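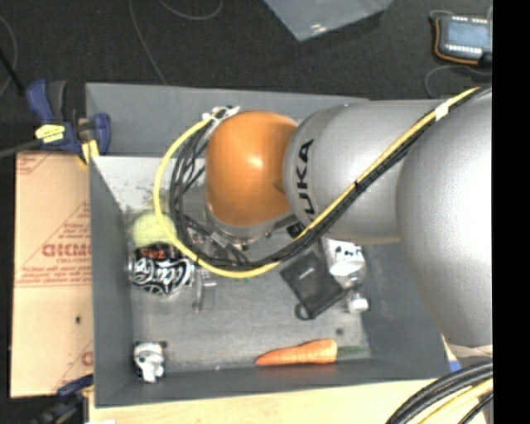
Friday, October 4, 2019

Equipment planning, bin cell. Carrying on from the March list, which is now mostly out of date.

Position: keep the KUKA for the coming year. No case for a second arm until the end-of-arm side is sorted. The money goes on cabling, clamping, bins and spares, in that order.

**Cabling**

The external run is the weak point. At present the yellow cable and the black bundle go diagonally over the arm, held with ties and a bit of white tape, and stand out in a big loop beside the orange joint. The loop hangs over the bin, so any view from above loses part of the left side. It is also the first thing that will snag on a tall item.

Options:

- Woteck dress pack, clamps to the link, spring return. Quoted without fitting. Needs the connectors moved back from the wrist, so allow a day of downtime.
- Plain sleeve plus two hook-and-loop saddles from Asell. Cheap, in stock. Tidies the bundle but does not shorten the loop.
- Do nothing, keep a spare cable on the shelf.

Preference is the sleeve now and the dress pack next year. The spare cable gets ordered either way. Check minimum bend radius against the data sheet before committing to the sleeve - the Asell one is stiffer than it looks in the catalogue.

**Bin and fixing**

The bin is held at the corners with bar clamps on the wooden top. Fine for development, no good for repeatability: every time the bin comes off, the reference has to be taught again. Want a located base plate with two dowels and a toggle clamp per side. Gestard will cut the plate from our drawing. Drawing not done yet.

Bin colour needs a decision before ordering more. Grey walls and grey floor are kind to most items, but the translucent grey piece hardly shows against the floor. Buy one white and one black in the same size and compare before placing the full order. Same supplier if possible, wall angle must match or the approach limits change.

**Test items**

Present mix is all right for shape: fuzzy ball, carrot, panda, flat black pouch, crumpled black package, small clear container with a white cap. Short of heavy items and short of anything long. Budget line of 400 for objects, to include duplicates. Duplicates matter more than variety, as packaging goes soft with handling and then the results drift.

**Gripper hardware**

Bakilana want 100 per finger set, minimum order 2 sets. Lead time not confirmed. Ask whether the finger blanks come drilled. If they do not, add workshop time and the saving over making our own is small.

Small bolts and brackets at the flange: standardise on one head size when the fingers are changed.

**Not buying**

- Second arm (see top)
- Bigger table. The clamps are the problem, the table is flat enough.
- New controller memory. 64 GB in the vision PC is plenty for the present logging rate.

**To do**

- Bend radius, yellow cable
- Drawing for Gestard
- Chase Bakilana for lead time
- One white bin, one black
- Ask Woteck if fitting can be quoted separately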